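Workshop Notebook, Grotlow Textile Conservation Workshop
Entry for Thursday, October

Subject: Second trial of the wheat starch paste for the Nepia banner lining

The first batch of paste, prepared from the Fulteo starch, was judged too stiff for the silk and was discarded. A second batch was prepared this morning at a ratio of one part starch to 15 parts water by weight. It was cooked over a low flame with constant stirring, left to cool under a damp cloth, and passed through the horsehair sieve 3 times.

Test strips were cut from the undyed silk remaining from the Zulilari project. Each strip was pasted to a piece of the lining paper and placed between blotters under glass. The strips are numbered in pencil on the reverse. Staff are asked not to renumber them.

Relative humidity in the drying room stood at 66 percent when the strips were laid down. This is higher than preferred, and the drying period has been extended to 2 days.

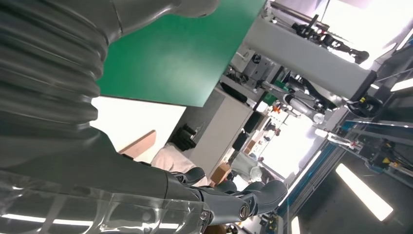
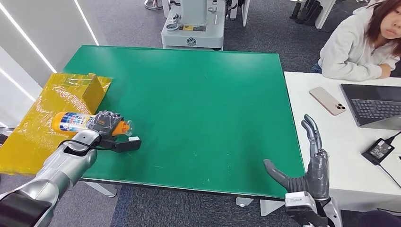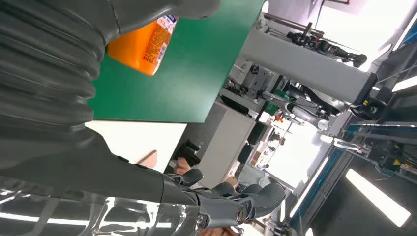 Observations before pressing

The new paste spreads evenly with the wide brush and leaves no visible lumps. It remains workable long enough to align the grain of the silk with that of the paper. On strip 2 the paste was applied too heavily at one corner and came through to the face. The excess was lifted with a barely damp swab. A slight darkening could still be seen there, and the corner should be examined again after drying.

The fringe of the banner was not included in this trial. The red dye in the fringe bled during the spot test recorded in the previous entry, and no moisture is to be brought near it until a decision on facing has been made.

Remaining work

Change the blotters at the end of the day and again in the morning.
Peel one strip by hand at a shallow angle and record whether the bond releases cleanly.
Compare the drape of the lined strips with the unlined control.
Store the remaining paste in the covered jar, in cold water, and change the water daily.
Order lining paper in the lighter weight. The present stock will not cover the lower panel.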